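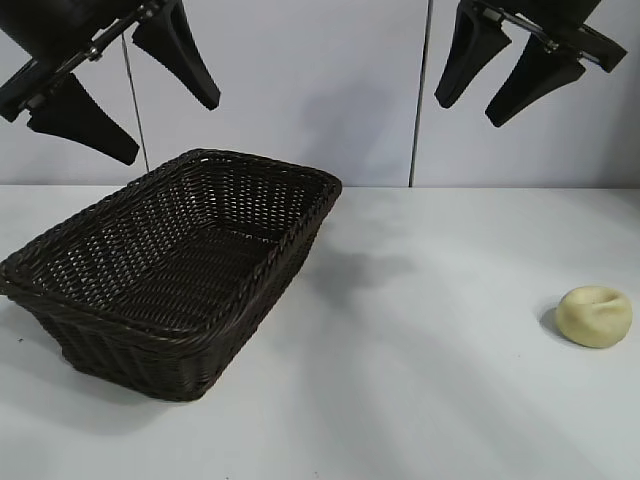
Two robot arms on the hamper line: what happens to the rest of us?

Posted by tapegun_martyr, Dec 6, 2019

I pack gift baskets at Drerkent. Wicker thing, shredded paper, jars, cheese, something nobody asked for, cellophane, bow. We've been told that after the Christmas rush the "primary fill" (putting stuff in a basket, to you and me) goes to a pair of arms from Joltmont. There's been a trial bench set up at the far end of the packing hall and we're all very politely not staring at it.

Twelve of us work the day shift. Management say there will be no job losses, and that we'll be "moving up the value chain", a phrase I have now heard so often that I'd quite like to wrap it in cellophane. When I asked what that meant on a Tuesday morning at half past six, I was given a leaflet.

Has anyone been through this? I'd like to know what your day looked like afterwards, whether the pay changed, and what I should be asking before we all sign the new job descriptions. I'm not against it as such. My wrists are certainly not against it.

shrinkwrapped

We had this at Benmoussa, dried fruit and nuts side. Nobody was sacked, that part was true. What happened is that people who left weren't replaced, so two years on the room was a lot quieter and the radio was always on my station.

The day changes more than you'd think. You stop packing and start feeding. Everything has to be laid out where the arms expect it, and a basket that's a bit wonky, as they all are, being baskets, becomes your problem. I used to shove a bent rim straight with my thumb without noticing I'd done it. Now there was a form for it.
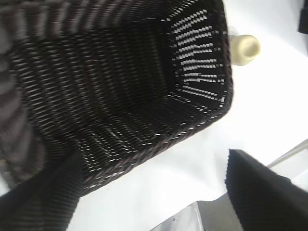 Soft items are the other thing. A jar is a jar. Anything that dents when you squeeze it wants its own setting, and somebody has to be the person who knows the settings. Be that person if you can. I wasn't, and she's on a grade above me.

On your wrists: mine got better and my feet got worse. Packing I did on a stool. Minding the cell was standing up, because apparently you can't be alert sitting down. Ask for the stool in writing.

Questions I wish we'd asked:

Who is allowed to stop it, and does stopping it count against the shift's target?
Is the training in paid hours?
Is the new job description a new grade, or the old grade with extra paragraphs?
What happens to the piece bonus when the arms are doing the pieces?

That last one cost us. The bonus was "under review" for 9 months and then it wasn't anything.

beltandbraces

They won't get rid of you, it's all hype. Ours at Peteneo was off more than it was on. Just keep your head down and it'll blow over.

grommet_1792

With respect to the post before mine, ours didn't blow over. I'm on the other side of this, I look after cells like the one you're getting, so feel free to boo.

The trial bench is the time to get involved. Stop politely not staring. The people setting it up generally know a great deal about arms and next to nothing about hampers – they'll start with a single item and a basket, and be very pleased with themselves, and they need telling about shredded paper before it's too late. If you show them how you turn a basket so the awkward corner faces away from you, that may well end up in how the thing works. Get your name put down for it, and get the hours put down too.

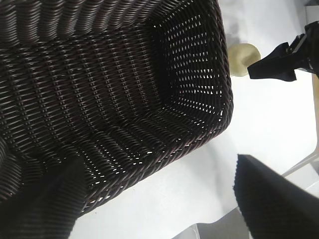
Wrist camera view of the basket, with the round item beyond it.

Do ask what the cameras keep. The ones on the wrists are there to look at the work, but anything that records near people ought to have a written rule about who can watch it and for how long it's stored. It's a fair question and a decent site manager will have the answer ready. Ours had to go away and find out, and came back rather pale.

As for the "value chain", in my experience it means bows. Arms are dreadful at bows. If your job description says "finishing and presentation", that is bows, so make sure it's paid as a skill and that you're rotated off it, or your wrists will be back where they started by Easter.

Contact us | Copyright of posts remains with their authors | Back to top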